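Reference intervals should be shown with their source

By Sobia Gilani
November 28, 2023

A blood report from a veterinary laboratory has three columns that most people read: the test, the result and the reference interval. The third decides how the second is understood. A creatinine printed in bold leads to a phone call, and the same number in plain type usually leads to nothing. My argument is that the interval deserves at least as much documentation as the result, and that at present it gets almost none.

The usual method is simple enough. A group of healthy animals is sampled, the values are put in order, and the central 95 per cent is kept. By construction, one healthy animal in twenty falls outside the limits for any single test. On a panel of 24 tests, if the tests were independent, the chance that a healthy dog has no flagged result would be a little under 30 per cent. They are not independent, so the true figure is higher, but a clean report is still less common than owners expect.

The second problem is who was in the group. The interval in use at our practice until June came from 50 dogs, and the supplier could not tell us their breeds. Greyhounds have a higher packed cell volume than most dogs, and their creatinine tends to run higher too. Many Cavalier King Charles spaniels have low platelet counts with large platelets and are perfectly well. If such breeds are missing from the group, their normal values are reported as faults.

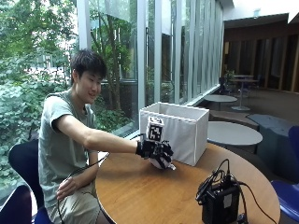
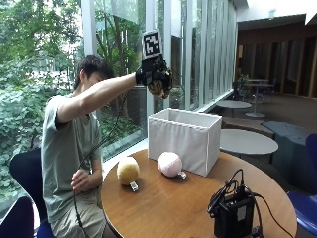 Should every breed then have its own interval? Only where the difference is large enough to change a decision and there are enough healthy animals to measure it properly. A breed interval built on a dozen dogs has such wide uncertainty at each end that the general one is often safer.

Aqeel Warraich and I went back through the records of the Bangash clinics to see what could be done with data already held. There were 3,556 canine panels. After removing repeat visits, animals on medication and any dog with a diagnosis within the following year, 1,711 remained. That is a convenience sample with all the usual faults. Old dogs are over-represented, fasting was not recorded, and "no diagnosis" can mean that the owner moved away. Even so, we know what is in it, and we could not say that of the printed interval.

Canan Dağdelen has objected that more detail on the report will confuse general vets who have ten minutes per consultation. I accept the time limit. I do not accept that it settles the matter. One line would do: number of animals, age range, analyser, year. Those who do not need it will skip it, as they skip the method codes now.

A stronger objection concerns cost. Sampling healthy animals is slow, and owners are reluctant to consent to a needle for a dog with nothing wrong. Small laboratories cannot be expected to repeat the work each time they change analyser. They can, however, check a transferred interval against twenty local healthy animals, a long-established procedure that takes an afternoon of bench time once the samples are in.

For individual patients, the best comparison is often the animal's own earlier result. A creatinine that has risen by a third within the interval deserves more attention than one that has sat just above it for four years. Practice software stores these values already but tends to show them on a separate screen, two or three clicks from the flag.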